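3.2 Materials and Setting

Household waste diaries were collected from 90 apartments in the Strickland housing block over 30 consecutive days. Each participating household received a printed diary, a kitchen scale and a short instruction sheet. Entries were to be made at the time of discarding, with the item named in the participant's own words. Diaries that left more than 5 days blank were returned to the household once for completion and then accepted as they were.

The instruction sheet asked for three things per entry: the item, its weight in grams, and the bin into which it went. Pilot work by Escobedo and Wróbel had used a fixed checklist of item names, but participants tended to pick the nearest listed word even where it fitted poorly. Free wording was therefore kept, at the cost of a longer coding stage.

3.3 Coding of Entries

The diaries yielded 3834 usable entries. Two coders (L. Greenberg and D. Marchetti) assigned each entry to a material class and a use class. Material classes followed the sorting rules printed on the block's bins. Use classes separated food, food packaging, drink containers, cleaning supplies and other items. Where an entry named two materials, such as a bottle and its cap, the heavier part decided the class.

Disagreements were settled by discussion, and a third coder (W. Marchetti) was called in when discussion failed. Most of the difficult cases involved food still in its packaging. A bag of salad thrown away unopened is food by weight and packaging by volume - the coders recorded both and marked the entry as mixed. Mixed entries were left out of the class totals but kept in the household totals.

Drink containers and whole produce were the easiest entries to code, and both coders used them as anchor items when training on the scheme. A drink container and a small red round object are shown on a tabletop in Figure 2.

Figure 2. Clear plastic water bottle with silver-gray cap, toward the left end of the table, and small round red object near the middle.
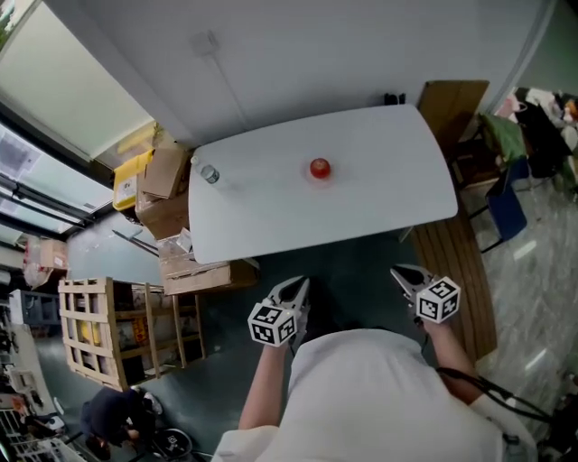
3.4 Treatment of Missing Weights

Some entries gave an item but no weight. For packaged goods, the weight was filled in with the median for the same item wording across all households. For loose food no value was filled in, as portion sizes varied too widely - these entries count toward item frequencies only. All later tables state which of the two bases is used.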